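3. Utensils stored by hanging

Figure 1. Utensil stand with one whisk on a hook.

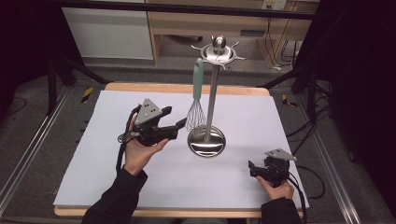 3.1 The stand

Kitchens in the Grorkmont apartments have little drawer space, and many of the households we visited keep their cooking tools on a stand next to the stove. We chose a common form of this object for the hanging part of the study. It has a round base shaped like a shallow dish, an upright pole, and a hub at the top with short curved hooks all the way round and a knob above them. Both the base and the pole are polished steel. In the trials the stand was placed near the middle of a white foam board laid over a wooden tabletop, so that a dropped utensil would not mark the wood.

The hub turns freely on the pole. This matters for the way people use the stand, as a light push on any hook moves every other hook as well. In the household interviews, carried out in March by Kuo-hua Fang, several people said they turn the stand with one hand until the tool they want faces them, and only then lift it off. Others never turn it and always reach for the same side.

3.2 The utensils

Four tools were used: a whisk, a ladle, a slotted spoon and a spatula. All four have a hole or loop at the end of the handle. The whisk in Figure 1 has a pale mint-green handle and a balloon of thin wires, and it hangs with the wires down, ending a little above the base. The ladle hangs lower and its bowl can touch the rim of the base if the stand is knocked. The Hellum spatula was the only tool with a flat handle, and its slot is narrow — people often needed a second try to get it over the tip of a hook.

3.3 Hanging and taking down

Each trial was either a hanging (tool starts on the board, ends on a hook) or a taking down (the reverse). We recorded 2249 trials in total, of which 1384 were hangings. Trials in which the stand tipped over were kept and marked as such.

Taking down was the simpler of the two. The tool is lifted until the loop clears the tip of the hook and is then drawn away from the pole. Most failures came from pulling outward too early, which turns the hub or drags the whole stand along the board. With the whisk this was seldom serious, but with the ladle it led to most of the tipped stands.

Hanging takes longer. The loop has to be brought in above the hook and lowered, and the hand covers the hook from the person's own view for part of the movement. Yao-tsung Wei coded every hanging for whether the other hand steadied the pole or hub. Steadying was most common when the stand held a single tool, as its weight is then all on one side. A second tool on the opposite hook made the stand calmer, and people let go of it sooner.

We did not vary the height of the stand. The Tam model, which is shorter, is covered in Section 4 together with the wall rail.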